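Relaminating a Worktable Top

December
By the Shirima bench notes desk

This procedure covers bonding a new sheet of high-pressure laminate to an existing particleboard or MDF tabletop. It assumes a straight-sided top that can be taken off its legs. Tops with rolled front edges are formed at the factory and can't be redone this way.

Materials and tools

The notes use a 54 inch top. Buy a sheet at least an inch longer and an inch wider than the top in each direction, plus enough for the edge strips. We used Drirnow horizontal grade, pattern 961, in a matte finish. Vertical grade is thinner and is meant for cabinet sides. It shows every flaw in the core when used flat.

Adhesive is Savent solvent-based contact cement. The water-based version from the same maker also works, but it needs a longer open time and the times given below don't apply to it. Trimming is done with a laminate router and a Mestier flush-trim bit with a bearing. You will also need a J-roller, a mill file, a solvent-safe roller cover, a disposable brush, and enough clean dowels to lay across the full length of the top.

Removing the old sheet

Try to keep the core intact. Old laminate comes up with a heat gun on a low setting and a wide putty knife. Start at a corner, warm a strip the width of the knife, and push the blade in nearly flat. Lever the sheet only after the blade is fully under it. If the knife lifts chips of core along with the sheet, stop and apply more heat.

Contact cement residue stays behind in ridges. Scrape these while warm. Do not use solvent and a heat gun in the same session. Let the top cool, move the gun out of the room, and ventilate before opening any can.

If the old sheet is sound and fully bonded everywhere, it can stay. Scuff it until no gloss remains and wipe it down. Check for hollow areas by tapping with a knuckle. Any hollow spot has to be cut out and filled, as the new sheet will only be as well attached as the old one.

Preparing the core

Fill gouges with a two-part filler. Lightweight spackle is too soft and crushes under the roller. Sand the patches level, then go over the whole surface with 80 grit on a flat block. Check with a straightedge in both directions and along both diagonals. A low area wider than a hand will be visible under a window, particularly on a matte sheet, where reflections blur gradually and a dip reads as a dark patch.

Swollen edges on particleboard need to be sanded back or cut off. If the swelling goes deeper than a quarter inch, replace the core.

Vacuum the surface and wipe it with a dry cloth. A single chip under the sheet makes a permanent bump.

Laying out the pattern

On a wood-grain pattern, decide on grain direction before cutting. The usual choice is along the length of the top. A printed grain set at an angle to the edges is sometimes used on display furniture, and it costs a good deal more sheet. Cathedral figure should be positioned first and the cut lines drawn around it. Chalk the outline on the face, stand back, and look at it from the side where people will sit.

Pale patterns show a dark line at every edge where the brown backing is exposed. This can't be avoided with standard sheet. Through-color laminate removes the line, but it is brittle and harder to trim.

Cutting

Score the face with a carbide scoring knife against a steel rule, using repeated light passes, then lift the waste side toward the face until it snaps. A table saw works if the gap under the fence is closed off with a strip of scrap. Otherwise the sheet slides underneath and binds. Leave a half inch of overhang on all sides. Cut edge strips a quarter inch wider than the thickness of the core.

Edges first

Edge strips go on before the top sheet, so that the top sheet covers the joint and spills can't run into it.

1. Brush cement on the core edge. Core edges are porous and take two coats, with full drying between them.
2. Brush one coat on the back of the strip.
3. Wait until both are dry to the touch and no longer stringy.
4. Align the strip by eye with equal overhang top and bottom. Press from one end to the other.
5. Roll firmly, then trim flush with the router.

Do the two short sides first, trim them, and then do the long sides. Once all the strips are trimmed, block-sand the upper edge with 200 grit so it is exactly level with the core. A strip left proud by the thickness of a business card will keep the top sheet from bonding along that edge.

Bonding the top

Room temperature should be above 65°F, and the sheet should have been in the same room for two days. Laminate and core both move with humidity, and bonding them before they have settled is a common cause of lifted corners later on.

Roll cement on the core and on the back of the sheet. Coverage is right when the dried film has an even gloss. Dull areas have soaked in and need another coat. Give the perimeter a second coat in any case.

When both surfaces are dry, lay the dowels across the core every eight inches. Set the sheet on the dowels and adjust the overhang. Nothing sticks until the two films touch, so take the time needed. Pull the center dowel, press the sheet down by hand, and work outward toward each end, removing one dowel at a time. Keep hand pressure moving from the center line to the long sides so air is pushed out.

Roll the entire surface with the J-roller, using as much body weight as possible. Go over it lengthwise, then across. Contact cement bonds by pressure, and extra waiting time will not make up for light rolling. Keep the roller half on the sheet when working near the overhang. If it drops off the edge it will crack the overhang inward past the trim line.

Trimming and filing

Wax the edge strips with paste wax where the router bearing will ride. Move the router left to right along the edge nearest you. Hold it flat and don't pause, or the bearing will burnish a mark into the strip. Cement squeezed out at the joint collects on the bearing and throws the cut off, so stop and clean it at each corner.

Finish with the mill file, held at a slight angle and cutting on the push stroke only. Drawing the file back lifts the edge of the sheet. Four or five strokes along each section is enough. Break the corners slightly so they don't catch sleeves. Remove leftover cement with a rag dampened in the solvent named on the can, and keep the rag away from the seams.

Fixing a bubble

Lay a sheet of brown paper over the bubble and warm it with a household iron at medium heat. Roll the area hard while it cools. If the bubble returns, the cement there was too thin or had not dried, and no amount of ironing will hold it.

Care

Wash with dish soap and a soft cloth. Abrasive powders polish a matte surface unevenly, and the shiny spots are permanent. Leave pans on a trivet.
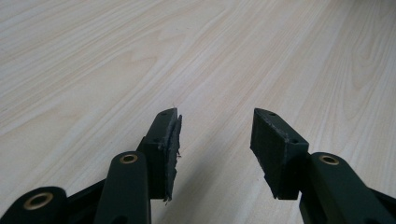

Wait 24 hours before refitting the legs or clamping anything to the top. When refitting, check screw length against the thickness of the core alone. A screw that reaches the back of the sheet will raise a small dome in the face, and at that point the sheet has to come off again.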